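Shared Study Spaces and Student Noise Complaints
Final report, Introduction to Social Research
Submitted by Simone Camargo
2023-12-03

1. Background

The Mirkach residence complex houses 1187 students in three buildings. Each building has a ground-floor study room that is open to all residents. During the previous academic year, the housing office received 74 written complaints about noise in these rooms, most of them in April, when final projects are due. The office asked the course to look at when the complaints arise and whether the posted quiet hours match the way residents use the rooms.

2. Research questions

The study addressed two questions. First, at what times of day do residents find the study rooms too loud for individual work? Second, do residents know the quiet hours and agree with them?

3. Method

Data were collected in two ways. A short paper questionnaire was left at the front desk of each building for two weeks. In addition, 17 residents took part in interviews of 20 to 30 minutes. Interviews were held in the lounge of the Asano building and were recorded with the consent of the participants. Names were removed from the notes before analysis.

The complaint records were supplied by the housing office with personal details already deleted. Each complaint was sorted by building, hour and type of noise. Complaints that named more than one type of noise were placed under the type mentioned first.

4. Findings

4.1 Time of day

Complaints were concentrated in the early evening, before quiet hours begin at 10 p.m. Residents who were interviewed described this period as the one in which group work and individual study compete for the same tables. Late-night noise was mentioned less often than the housing office had expected.

4.2 Type of noise

Conversation was the most common source of complaint, followed by phone calls and video played without headphones. Furniture being moved was a frequent complaint in the Muten building only – the study room there has a tile floor, while the other two are carpeted.

4.3 Knowledge of the rules

Most of the residents interviewed knew that quiet hours existed, but only 6 could state the correct starting time. Several believed that the rules applied to bedrooms and hallways and did not cover the study rooms. Opinions on an earlier start were divided. Residents with morning classes were generally in favor, and those enrolled in project-based courses were generally opposed.

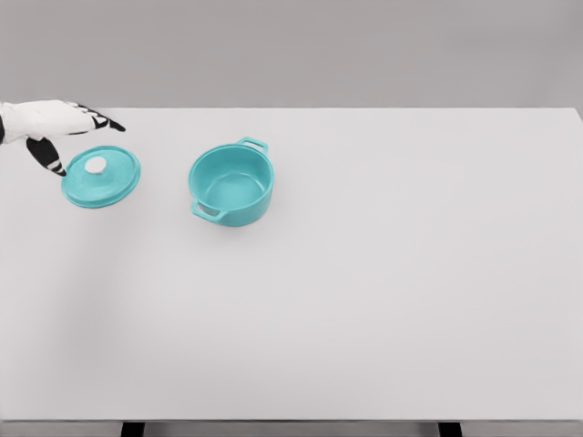
5. Limitations

The questionnaire was voluntary, and residents with strong views may have been more likely to complete it. Response was low in the Sales building, where the front desk was closed for part of the collection period. Complaint records show only what residents chose to report in writing.

6. Recommendations

The housing office should consider setting aside one study room for silent work from 6 p.m. onward, with the other two left open to group work until 10 p.m. The quiet hours should be posted inside each study room as well as in the lobby. Felt pads should be fitted to the chairs in the Muten building before the spring term.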